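Tolstead finish notes, March, started 9:40

Second coat of the water-based oil went on the Makris test boards last night and I'm much happier than I was after the first! The first coat raised the grain so badly I thought I'd ruined the lot. Knocked it back with 300 (dry, by hand, no block) and it came up smooth as an egg.

Amounts, for when I forget: 200 g of oil, 166 g used, rest back in the jar. Lid was sticky, wiped it. 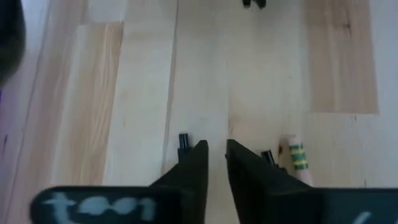
Ximeng Han thinks I should drop the 300 between coats and go with a gray pad. Maybe. I tried the pad on the Miner offcuts and it left little dark whiskers in the open pores - took ages to pick out with a toothbrush. Will try once more on maple before I argue about it.

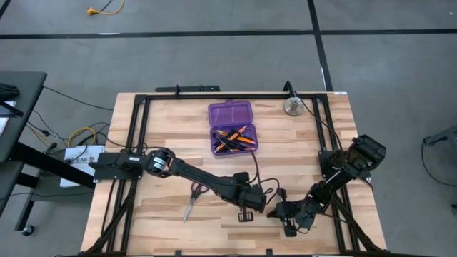
The Bultix hardener is the other question. With it the sheen jumps from matte to something like a school desk, and the smell hangs around until lunch. I do like how it holds up to coffee, though. What bugs me is color: on anything striped like the butcher-block top, with pale strips right next to honey ones, I want both to stay as they are, and the hardener warmed up the pale samples more than I'd like. Half dose next, same rag, same wait.

Need to order more rags. Also check the date on the second can of Bultix.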